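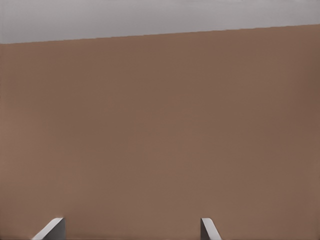

# The night my cube fell out of the world

So I've been messing with a pick-and-place setup in simulation since August, and I finally had a failure good enough to write down. The wrist view up top is what I'm working with: brown table, gray background, two fingertips poking in at the bottom, and no cube.

The job is simple. A little cube spawns on the table, the arm comes down, grabs it and drops it in a tray. I'm running it in Plameo, with a grasp planner called Lestum that I'm very fond of (most days). I queued up 1,001 episodes - the extra one is because I can't write a loop - and went to bed feeling pretty great about myself.

Next morning: 115 failures! My usual is 8.

I blamed the planner first, obviously. I lost a whole evening to the Lestum settings, opening the gripper wider, slowing the approach, turning the friction up until it was silly. I reran the batch and got 110 failures, and for a minute there I thought I was making progress. I wasn't. That was just luck of the draw with the spawn positions.

What finally got me was printing the cube's height at every step. In the bad episodes it started on the table and then just kept going down, way past where any floor would be. It was falling straight through the tabletop.

The night before, I'd swapped in a table from the Flornix asset pack, and its collision box was a bit smaller than the table you see. Spawn near the middle and you're fine. Spawn near the rim and there's nothing solid under you, so down you go.

The part that bugs me more is what the arm did next. It kept right on with the routine, closed on thin air and carried nothing over to the tray - and my logger, Psarras, marked the grasp step as OK, all because I'd only told it to check that the fingers had closed. On real hardware I'd want the thing to stop dead the second it lost track of the part.

Changes so far:

- collision box now matches the tabletop
- grasp only counts if the fingers stop before fully closed
- episode quits if the cube drops below table height

I've got a fresh batch going now, and I'm adding the same height check to my drawer task this weekend.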